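The "Patience" page is back, and so is the search box
Posted Saturday, February 10, 2024 in Site News

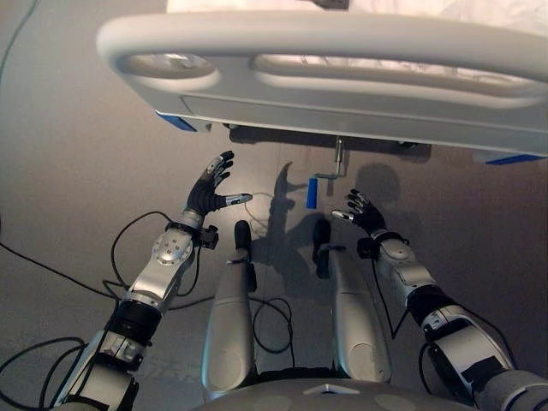 5 min read

Okay, so a lot of you wrote in over the winter asking where the Patience page went, and I kept answering "soon, soon" like a mom in a long car ride. It's up again as of this morning! You'll find it in the alphabetical list between Passion and Peace, same as before, and your old bookmarks should go straight to it. If yours doesn't, clear your browser history first and then yell at me.

Quick background for the newer readers. Morness started as a page of sayings I typed up from my grandmother's kitchen notebooks, and then people began sending me theirs, and then their aunts' and their coaches' and things they saw stitched on a pillow in a motel. I put everything up. I didn't check much. If somebody told me a line came from an ancient philosopher, I typed the ancient philosopher's name under it and went to bed.

Last June Akinyi Kaijage wrote me a very polite email (she teaches high school English and has the patience of, well, the page) saying that one of her students had quoted us in a paper, and the "old Roman proverb" in it came out of a wall calendar. She had the calendar. She sent me a scan of the month. I was mortified, and I also laughed pretty hard, and then I asked her if she'd like to help me fix the rest.

So that's what has been going on. Akinyi and Ekrem Karaca have been going through the archive topic by topic. There are 2622 sayings on the site right now, and Patience got done early on because it was the worst of the bunch. We pulled 17 lines off that page. A few of them are real sayings with the wrong name on them, and those will come back once we know whose they are. The rest we couldn't find anywhere older than a greeting card, and I'm sorry if your favorite was one of them. Mine was. It was the one about the river and the spoon, and I had it on my fridge for years.

What's new on the page: every saying now has a little line under it telling you where we found it. Sometimes that's a book and a page number. Sometimes it only says "heard from a reader's uncle," and I like those best, to be frank. Ekrem wanted to call them "unverified" and I wanted to call them "family sayings," and we went back and forth on it for longer than I'd like to admit. We settled on "passed along." Here are a couple so you can see how it looks:

"Sit with the dough and it will tell you." Passed along by Efua Agbeko, who got it from her mother.

"A slow ferry still has a dock." Passed along by Benjie Fajardo. He says everybody on his street said it, usually to kids.

"You can't hurry a goat twice." Traver, Sayings for a Long Afternoon, second printing.

That last one comes up in my inbox a lot, so let me say a word about the Traver book. It's a small green paperback, it has been out of print forever, and half the farm sayings floating around online seem to have been lifted from it without credit, ours included. We had the goat one listed as "Anonymous," and on another page we had it with "mule" in place of the goat. Now that we own a copy we're fixing those as we run into them. If you have the first printing, please, please write to me! The page numbers don't match between printings and Ekrem is losing sleep.

Next up are two more topics, Courage and Neighbors. Courage is long and full of generals. I have no idea how many of those generals said any of it. Neighbors is short and mostly about fences. Tuncay Güneş has offered to go over the Turkish sayings on both pages, and he already told me one of our translations says close to the opposite of what the original means. It's the one about the guest and the lamp. I've taken it down for now, so don't go embroidering it on anything until he's done.

About the search box. It broke in the fall when we moved to the new host, and for a while it gave everybody the Gratitude page no matter what they typed, which a few of you took as a message. It works again. You can search by a word in the saying or by the name underneath. It doesn't know about accents yet, so try a name both ways if you don't get anything. Searching for "the" will still hang it. Don't search for "the."

A few smaller things while I have you:

The Saying of the Day email goes out in the morning again. It had drifted to the middle of the night and I got some funny replies from people with loud phones.

The print button now leaves out the menu and the footer, so you get only the sayings. Teachers, that one was for you.

The old Stivimness collection, the one with the weather sayings from up the coast, is being folded into our Weather page. The folks who ran it asked us to take it on when they closed their site. Their spelling stays the way it was.

The Mitsotakis-Vlachou pages (the two-language ones, Greek on the left) are still there but they look terrible on a phone. I know. The columns land on top of each other. For now, turn your phone sideways.

And if you want to send in a saying, the form has changed a bit. There's a new box that asks where you heard it. You don't need a book! "My bus driver" is a perfectly good answer. Just don't write "Internet," we've got plenty from there. If you sent something in before Christmas and never heard back, it's most likely in the pile on Akinyi's desk and she's working her way down.

Corrections go to the same address as always. Put the topic in the subject line so I can find it. And if anybody has ever seen the river and the spoon one in a real book, I'd love to put it back on my fridge.

Filed under: Site News, Patience, Corrections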